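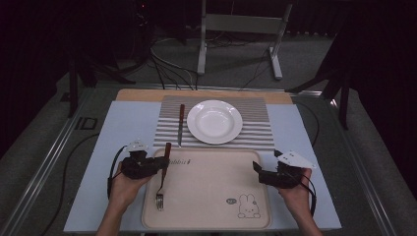 Plate, knife, striped placemat.

22 May 2022

The Cotard college team has bought a sleep program, and I have my doubts.

If you don't follow small-college football (most people don't, attendance at the spring game was 400), Cotard went 2 and 8 last fall. They lost because the offensive line got pushed backward for ten straight weeks. I was at most of the home games. Nobody on that line looked sleepy to me.

Now comes Skunari, a company that sells wristbands and a phone app, promising "recovery you can measure." Every player wears one to bed and gets a score in the morning. Coach Szénási told the booster lunch that the average score went up 30 percent in April. Up from what? He didn't say. Neither did the handout, which had a very nice graph with no numbers along the side.

I asked Lindiwe Mokoena, who ran the training room at Drumitz for years before she retired, what she made of it. She said players sleep better in April because there are no games in April. She also wanted to know who looks at the scores. I'd like to know too. If a kid gets a bad number on Friday night, does he sit on Saturday? Does he take the band off and put it on his roommate?

The price is $1,631 a month, on a contract that runs through the season. A second line coach, even part time, would cost more than that, I know. But a line coach can show a nineteen-year-old where to put his feet.

I'll be in my usual seat for the opener against Drumitz, and I'll be watching the left tackle. If he can hold his block for three seconds I will write a nice post about wristbands.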